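Greifpunkte für zwei Arme planen: Einkäufe sortieren mit Naltura

Wer schon einmal versucht hat, einem zweiarmigen Aufbau das Ein- und Ausräumen von Einkäufen beizubringen, der weiß, wie viele kleine Entscheidungen darin stecken! In dieser Anleitung gehen wir gemeinsam durch die Konfiguration von Naltura, unserer Planungsschicht, die zwischen der Objekterkennung und der Armsteuerung sitzt. Ich setze voraus, dass die Arme kalibriert sind und die Kamerabilder sauber ankommen. Falls nicht, schaut bitte zuerst in die Seite zur Kamerakalibrierung, das erspart euch später viel Kummer.

1. Arbeitsraum aufteilen

Legt in der Datei arbeitsraum.yaml für jeden Arm eine eigene Zone an und dazu eine gemeinsame Zone in der Mitte. In die gemeinsame Zone darf immer nur ein Arm hinein, es sei denn, der Planer hat beide Bahnen zusammen berechnet. Bei uns gehören die Taschen in die Mitte, Körbe und Regal bekommen eigene Ablagezonen.
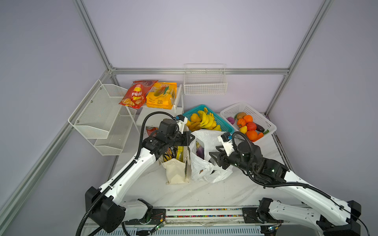
Den Sicherheitsabstand zwischen den Zonen stellt ihr mit abstand_mm ein. Wir fahren mit 60 ganz gut. Kleinere Werte sind verlockend, weil die Bahnen kürzer werden, aber dann wird der Planer nervös und bricht gern einmal mittendrin ab (fragt nicht, wie viele Nachmittage das gekostet hat).

2. Greifpunkte für kleines Gemüse

Für längliche Objekte berechnet Naltura die Hauptachse aus der Punktwolke und schlägt einen Griff quer dazu vor. Setzt griff_modus auf "achse" und lasst euch die Vorschläge erst einmal nur anzeigen, ohne dass sich etwas bewegt. Passt die Lage, gebt ihr die Bewegung mit dem Schalter ausfuehren frei. Bei kleinen Stücken lohnt es sich, den Griff ans untere Ende zu verschieben, dann bleibt der Rest für die Handkamera sichtbar und die Erkennung kann während der Fahrt noch einmal nachprüfen, was da zwischen den Fingern steckt.
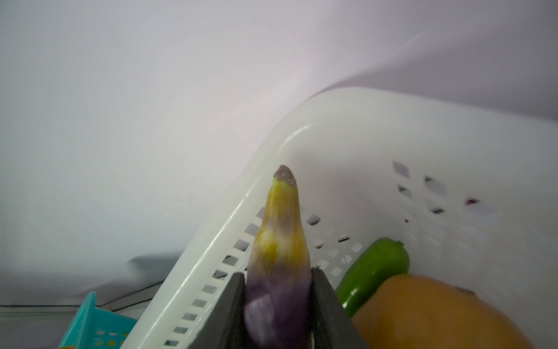

3. Tüten und andere weiche Dinge

Jetzt wird es ein bisschen kniffliger, aber keine Sorge, das bekommen wir hin. Weiche Objekte haben keine feste Form, deshalb arbeitet der Planer hier mit einer Maske, die er nach jeder Teilbewegung neu berechnet.

Schaltet dafür maske_neu auf "immer" und gebt der Tüte eine eigene Klasse, getrennt von allem, was in den Körben liegt.

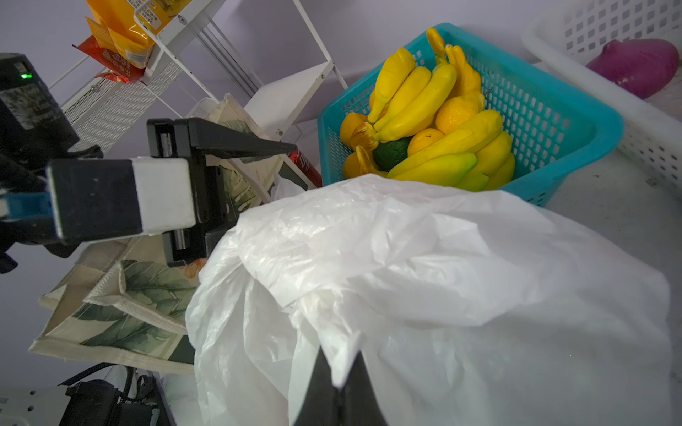
Die häufigste Fehlerquelle in diesem Schritt ist die Tiefenschätzung an Kanten, an denen sich zwei Objekte überlagern. Liegt die weiße Tüte wie hier vor dem vorderen Rand des türkisen Obstkorbs, dann darf die verdeckte Kante nicht einfach als freier Raum in die Karte eingehen. Tragt für verdeckte Bereiche also den Wert "unbekannt" ein und lasst den Planer einen kleinen Bogen fahren. Das sieht umständlich aus, ist aber viel gutmütiger!

4. Verpackungen ins Regal

Bei Snacktüten aus Folie kommt es vor allem auf die Schließgeschwindigkeit an. Im Profil "folie" ist sie auf 19 gesetzt, und ich würde diesen Wert zunächst so stehen lassen. Die Anfahrt teilt ihr am besten in 2 Abschnitte: erst zügig bis vor das Regal, dann langsam auf die Zielhöhe. 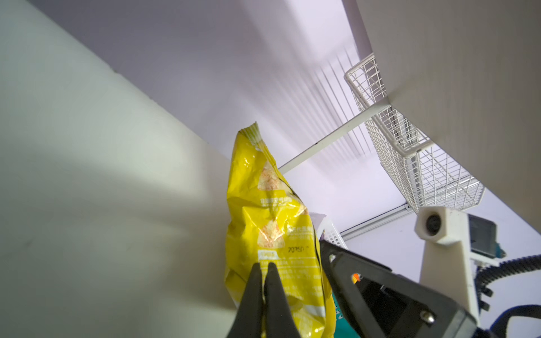 Nach dem Absetzen sollte der Arm auf demselben Weg zurückfahren, den er gekommen ist. Dafür gibt es den Eintrag rueckweg: gespiegelt. Im Protokoll erscheint bei einer Kollisionswarnung der Code 421, zusammen mit dem Namen der betroffenen Zone. Öffnet dann die Vorschau und schaut euch den letzten Wegpunkt an, meistens liegt er ein kleines Stück zu nah am Regalboden.

5. Speichern und wiederverwenden

Legt die fertige Konfiguration unter einem sprechenden Namen ab und notiert im Kommentarfeld die Version der Kalibrierung. Die Profile lassen sich auf einen anderen Aufbau übertragen, die Zonen müsst ihr dort allerdings neu einmessen.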